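August, 14:20
Castemska flat, bathroom, washbasin wall

Continuing from the entry on the shower side. Today was only the basin, the faucet and the underside of the mirror cabinet. Water off at the riser for the first part, back on at 15:05.

Faucet. Single-lever, chrome, deck mounted. Reported fault was a lever that drifts down by itself when left half open. Pulled the cap, loosened the set screw, lifted the lever. Cartridge nut was barely hand tight. Took the cartridge out, wiped the seat, light smear of silicone grease on the seals, refitted and torqued the nut to the value on the Dement sheet. Lever now holds at any position I tried. If the drift comes back, replace the cartridge and don't bother greasing it again.

Aerator out, scale on the inlet side, soaked in citric acid while I did the rest. Flow before: 4 liters a minute with the lever fully up. Flow after: 6. Measured with the jug and the stopwatch, one run each, so treat the second figure as good to half a liter at best. The fitting is small and the thread is fine. Start it by hand, backward a quarter turn first until it drops in.

Base collar checked for movement. None. Ran a dry tissue around it with the water on, tissue stayed dry. Left the gasket alone.

Overflow cover. Small silver disc in the deck, three-pronged pattern. Brushed the openings with the narrow nylon brush. Did not pry the disc out. The Cetville job taught us that the clips go brittle and the spare discs come in a slightly different diameter.

Basin. White ceramic, glazed, no cracks found under the lamp. Faint gray line in the bowl came off with the cream cleaner. No powder on this glaze, and keep the citric acid off the chrome. Rinse twice.

Silicone joint at the wall: sound for the full width, slight yellowing at the left end. Not redone. Put it on the list for the next visit.

Mirror cabinet. White frame, lower ledge sticks out over the wall line. Clearance from the ledge to the top of the lever is fine with the lever fully raised. Level checked along the ledge, bubble centered. Wiped the underside with a damp microfiber cloth and went over it dry. Previous cleaner had left streaks there that only show from a low angle. Edges of the frame are rounded and pick up lint from paper towels, so cloth only.

Wall. Light gray, large format, faint veining. Neutral cleaner from Brandão at the weak dilution, top to bottom, squeegee, then dry cloth along the seam on the right. The seam is hard to find by eye. Run a fingernail across it.

Open items:
- left end of silicone joint
- spare cartridge, order one for the van
- total for this room to be kept under 900, currently well inside that
- supply pressure not measured, gauge was at the other site

Tools back in the gray case. Citric acid bottle nearly empty.
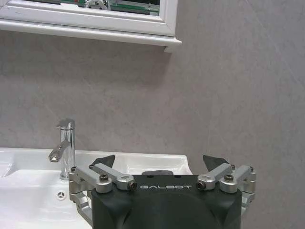
Basin faucet and overflow cover, with the cabinet ledge over the wall.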